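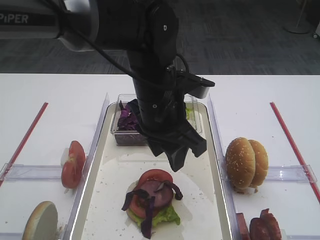

Burger Assembly Demonstrations: Data Card

Maintained by the Student Manipulation Group, Rarkelley College
Project name: Cumitz
Contact: Liam Tunstall (student lead), Gunnlaugur Thorlacius (supervising lecturer)

Summary

Cumitz is a collection of teleoperated demonstrations recorded by second-year students as the practical part of the autumn robotics module. Each episode covers the assembly of a burger on a white tray by a PiPER arm fitted with a two-fingered gripper. The collection supports the imitation learning coursework and the group's entry in the Daltiven student competition, food handling class.

Workspace

The tray lies along the middle of a white tabletop, with a tall clear divider on each long side. Ingredients are set out to the left and right of the dividers, behind or in front of low clear barriers. Shredded purple cabbage is kept in a clear container at the far end of the tray. Buns and slices may be stood on edge at the start of an episode so that the jaws can close on them from above.

The order of assembly is left to the operator, except that the bottom bun is always placed first. Cabbage is the ingredient with the greatest variation between operators: strands hang over the side of the stack in many episodes, and these have been kept.

Contents

Each episode folder holds:
- video from the fixed workspace camera
- joint positions and gripper opening
- a text file giving the operator's initials, the instruction used and the outcome

Episodes were recorded by 11 operators, all of them enrolled students. Typical length is about 14 minutes, including pauses. Time spent resetting the table is removed before release.

Outcome labels

complete — the top bun is in place and the burger stands without support.
partial — the operator stopped before the top bun was placed.
dropped — an ingredient left the tray and was not recovered.

Labels were entered by the operator and checked by a second student. Where the two disagreed, the supervising lecturer's decision was recorded. Crumbs, sesame seeds and loose strands on the tray do not affect the label.

Known limitations

The gripper hides part of the cabbage container during many grasps, and no wrist view was recorded. Lighting was not controlled. In the earliest sessions the gripper opening was logged late; the affected folders carry the suffix _g and should be left out of any work that depends on grasp timing.

The food was real and changed over the course of a session. Lettuce in particular is softer in later episodes. No food used in recording was eaten afterwards.

Use and access

The data may be used for teaching and for unpaid research. Students of partner departments should apply to the student lead in writing, naming their supervisor. Competition teams from other institutions may request the Bergmann subset, a smaller selection of complete episodes released in April.

Changes

Version 2 — outcome labels checked and corrected; duplicate folders removed.
Version 1 — first internal release.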